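About Us

Sernau is a laundry service. You have clothes, they get dirty, you would like someone else to think about it. We have built an entire company on that last part.

We take in washing, we wash it, we fold it, and we give it back to you in a state your mother would accept. Our drop-off room is carpeted in gray, a decision we made before we knew much about laundry.

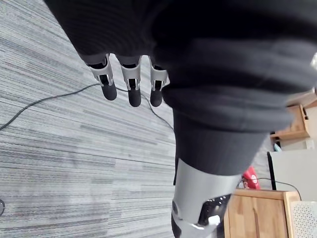
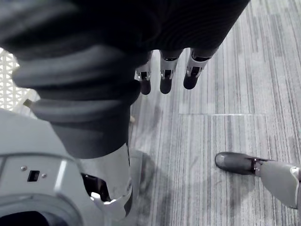
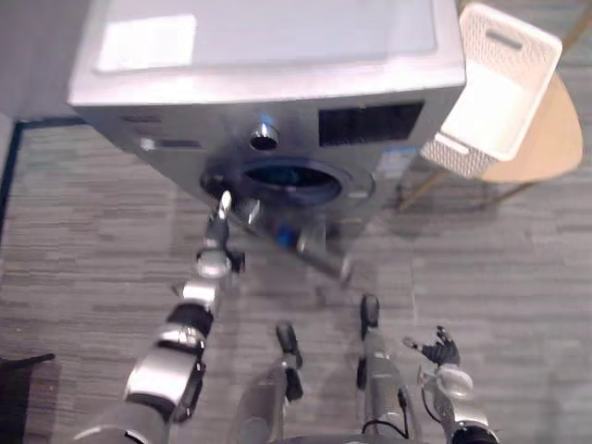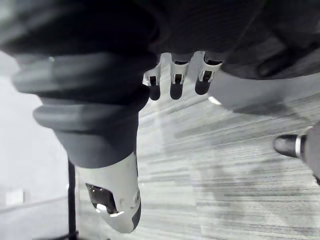 Gray carpet, and in the third picture a front-loader with a basket on the round table.

How we got started

Sum-yee Tang opened Sernau one 11th February with a single front-loader and a loan she describes as "character building." Chin-lung Fung came in as her first customer. He had a duvet. By April he was doing the books, and the duvet was still on the shelf waiting to be collected. He did pay for it in the end – full price, plus storage.

These days we handle about 200 loads in a good month. Our record is 432, set the month the hotel on the corner lost its boiler. We don't wish that on anyone, but we did get the good folding table out of it.

How we wash

Whites go with whites. Darks go with darks. Red socks go in a mesh bag and are watched closely. Every load gets its own basket, and nothing from one basket ever visits another.

We check pockets. To date this has produced a great many tissues, one set of false eyelashes and a ticket to Irkinberg, one way, which the owner asked us to throw out.

We use one detergent, called Kan. It smells of very little and we like it for that. If you want your towels to smell like a mountain meadow, bring your own bottle and we will pour it in without comment.

The house machine is called Nadine. She was named by Sum-yee's aunt, after a neighbor who also made a lot of noise toward the end of things. Her first belt lasted 3,000 washes. Her second lasted 1,000, and we have changed suppliers.

What we don't do

Wedding dresses, leather, rugs, or anything described over the phone as "a bit of an emergency." We will iron shirts. We will not iron jeans, though we have been asked very nicely.

Bring your washing in a bag with your name on it. Folded loads are usually ready the next afternoon.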